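The Skerkex snack bar went on sale in 69 gyms last spring, and the woman who runs the range says she still gets asked whether the gyms came to her or she went to them.

"We went to them," she says. "I wrote to every small chain I could find an address for. Most didn't answer. Medow answered the same afternoon."

Medow runs women's and mixed gyms, mostly in market towns. Skerkex had been selling oat bars and a plain muesli through farm shops, under the Odarov family bakery, which dates from 1870. The bakery had never put another company's name on a packet. Under the deal, the bars carry the Medow name on the front and the Skerkex name on the back, in smaller type.

She did not like that at first. "My father-in-law liked it even less. He said people would think we'd been bought. But the buyer at Medow was clear that members trust the gym's name, and if ours was on the front they'd walk past it."

There are three flavours: apple, dark chocolate and a seeded one. The seeded bar sells worst and she intends to keep it. Each has 11 grams of protein, which meant changing the recipe twice. The first version was too dry and the second stuck to the wrapper.

Price was the longest argument. Medow wanted the bars under a pound. Skerkex said it could not bake them for that, and the two sides settled on a small discount for members who buy a box. The agreement can be ended by either side with 60 days' notice.

"That sounds short, but I asked for it," she says. "If the bars don't sell I don't want to be stuck with a warehouse of somebody else's packaging."

She is careful about health claims. The wrapper says what is in the bar and leaves it there. An early draft from Medow's designers used the word "slimming" and she sent it back.

A breakfast cereal is next, planned for August, in a box that fits a gym locker. It will be baked at the Vigfúsdóttir mill, where there is room for a second oven. She would not say whether supermarkets have been in touch.

"Ask me when the cereal's out," she says. "I've got enough to do with the bars."

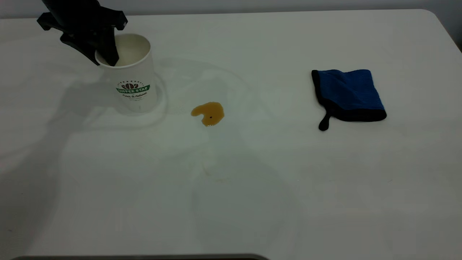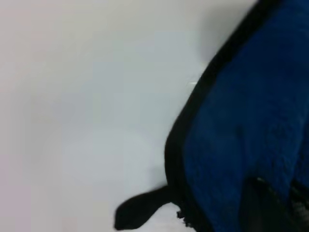

A paper cup on a white tabletop (first picture) and blue fabric with a black border (second).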